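Quick one, typing this on my break.

Got the Zata table in December, the white one with the black rim. Paid 300 for it, which I wasn't thrilled about. Dorota Domański has the older Irnetti and swears by it, so I had something to compare to.

Top first. Pale panel in the middle, black border all the way round. Wipes down fast, spray and a cloth, done. The black rim shows dust though. Way more than the white part. I keep a tray and a spray bottle along the far edge and still have the front free to work on, so size is good for me.

Put it together alone, Monday evening. Instructions are so-so, step 2 has the drawing upside down I think. Bolts all there. One leg needed a second go with the wrench becuase I'd rushed it. 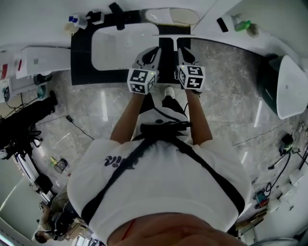

## Gripes

- Corners are hard. Hip height. Ask me how I know.
- Coffee left a ring after one night. Came off, took some scrubbing.
- Heavier than it looks, get a second person for stairs. Houda Ezzat helped me, thanks Houda
- Touch-up pen for the rim sold seperately. Come on.

## Would I buy again

Yes, on sale. At 300 it's a bit much, knock 100 off and I'd take 2. The Irnetti is cheaper but wobbles when you lean on it, this one doesn't. If you mostly want something to sort stuff on and wipe off after, get it. For a desk I'd look elsewhere, no drawer and no hole for cords.

4 stars. Will update if the rim starts peeling.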